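Home > Research > Household Studies > Back issues > Contents
Print this article | E-mail this article
Filed under: Textiles in the Home; Storage and Handling

4. Folding and bundling of soft knitwear on the bed surface

4.1 Choice of surface

Of the households in the Praremen sample, most reported that clean clothing is sorted and folded on a bed. Tables were the second choice and ironing boards a distant third. The bed is large, close to the drawers, and usually clear at the hour when laundry is put away. Its drawbacks are a low working height and a surface that gives under the hands. A garment pressed flat on a mattress does not stay as flat as one pressed on a table, and air trapped between layers cannot be driven out by the same downward stroke.

Friction matters more than softness. On a fitted sheet of plain cotton, a knit garment drags when it is pulled from one side, and the lower layer lags behind the upper. The result is a skew of the fold line, which in our trials was greatest in the middle third of the bundle. Smooth quilted covers gave less skew but allowed the finished bundle to slide. We therefore carried out all trials in this section on a tensioned sheet with no cover, and the sheet was pulled tight again between garments.

4.2 Flat folding and rolling

Two methods were compared. In the flat method, the piece is folded in half along its length, then in half again, and laid down as a long strip before the final cross folds. In the rolled method, the long strip is turned over on itself from one edge. Both pass through the same intermediate state, a long narrow bundle, and it is at this stage that most of the visible disorder enters. Creases formed here are carried through to the drawer.

The Crabtree scale, which was developed for table linen, grades a fold by the straightness of its outer edges. It was used here with one change. Knitwear seldom presents two straight edges at once: the edge nearest the folder tends to be straight, having been drawn toward the body, while the far edge bulges where the layers beneath are uneven. We graded the near and far edges separately and recorded the lower of the 2 scores. Grades run from 0 to 6. Ends were not graded, as they are commonly tucked in later.

4.3 Twist

Twist is introduced when the bundle is lifted or straightened by its two short ends and the ends are not turned through the same angle. In woven cloth the twist shows as a single diagonal ridge and can be shaken out. In knit cloth it breaks up into several short ridges and loose folds that do not travel along the bundle when it is shaken. Pulling the ends apart reduces the height of the ridges but narrows the bundle, and the original width does not return in full when tension is released.

Bunching close to one end is a related fault. It arises where the end has been gathered into a smaller width than the body of the bundle, so that the cloth behind it has no room to lie flat. Spreading the hold across the full width of the end removes most of it, though at the cost of a slower fold. The remedy proposed in the Mondalow handling notes, a short sideways stroke before the ends are released, was effective on thin jersey and had little effect on heavier knits.

4.4 Effect on storage

Bundles were placed in Ulik shallow drawers, 11 to a drawer, and left undisturbed through July. Rolled bundles kept their outer shape better than flat ones but retained more of the internal creasing. Flat bundles with a far-edge grade of 3 or lower spread into the space of their neighbors, and the row had to be pushed together before the drawer would close. No difference was found between light and dark garments, although creases were harder to grade by eye on matte, mid-toned cloth under room lighting.

These results agree in general with older household practice. A manual of 1804 advises that knitted stockings be "laid long, and the ends made even, before they be turned." The instruction to even the ends first corresponds to the condition under which we observed the least twist. Figure 4 shows a blue-grey bundle at the long stage, held at both short ends on a beige sheet, with loose folds across the middle and the cloth gathered toward the right.

Figure 4. Long bundle before cross folding.

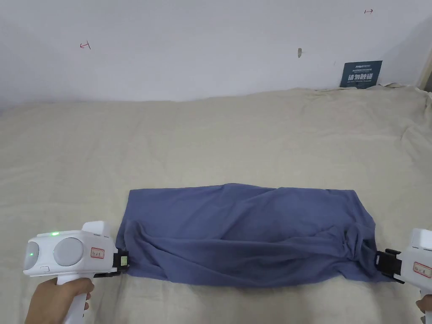
The grades for this stage were entered before any cross fold was made, and no garment was regraded after it had been placed in the drawer.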